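10/31/18, bin stuff, afternoon

Went thru the two gray bins again. Want the object set settled before Emiliano gets back, he has the master list on his laptop and I only have the August printout with coffee on it.

Bin floors: scuffed, same as ever. Wiped the front one with the Istorura cleaner, 2 passes, then plain water. The brownish smudge low on the back wall doesn't budge. Tried the gray pad on one corner, it dulls the metal worse than the smudge does, so stopped. Leave it. If anybody wants to try solvent ask Emiliano Sarmiento first, pls don't just go at it.

Objects. Kept to a small set today, toys plus the sunglasses. Dinosaurs are good, legs and tails stick out every which way and they never land the same twice. The orange-brown one likes to lie on its side. Sunglasses are the pain. Shiny rims throw highlights all over, and the lenses are dark enough that they get lost against shadow. Keep them in anyway, we need something nasty.

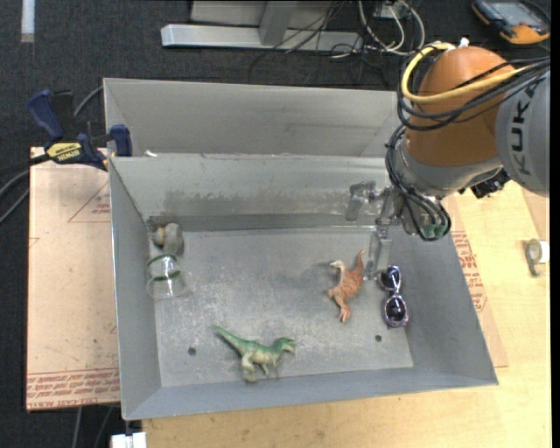
Front bin w/ orange-brown dino, green dino, sunglasses near right wall.

Storage: overflow toys are going in the Trondine tub on the bottom shelf, NOT the Grurex one, that is for broken stuff. Found a good tail in there and a whole rubber frog that was fine. Frog moved over. Labels on the tubs are peeling, need new tape.

Weights. Old sheet says nothing over 400 g. Most of the toys come in under 100, so no trouble there. Heaviest thing I'd still allow is the 200 g beanbag, and only if the seam gets restitched, it was leaking pellets last time and they get under everthing. Sunglasses not weighed, scale battery dead. Spare is not in the drawer where it says spare.

Reorder from Mfinanga: another pair of sunglasses, matte if they have them, for comparison. More small animals, any color except more green, we have plenty of green.

To do
- battery for scale
- tape, marker
- restitch beanbag or toss it
- new list to Emiliano, cross out the August one so it quits circulating
- ask about liner for front bin, thin felt maybe? would hide the scufs but changes how things slide. Check w/ him before cutting anything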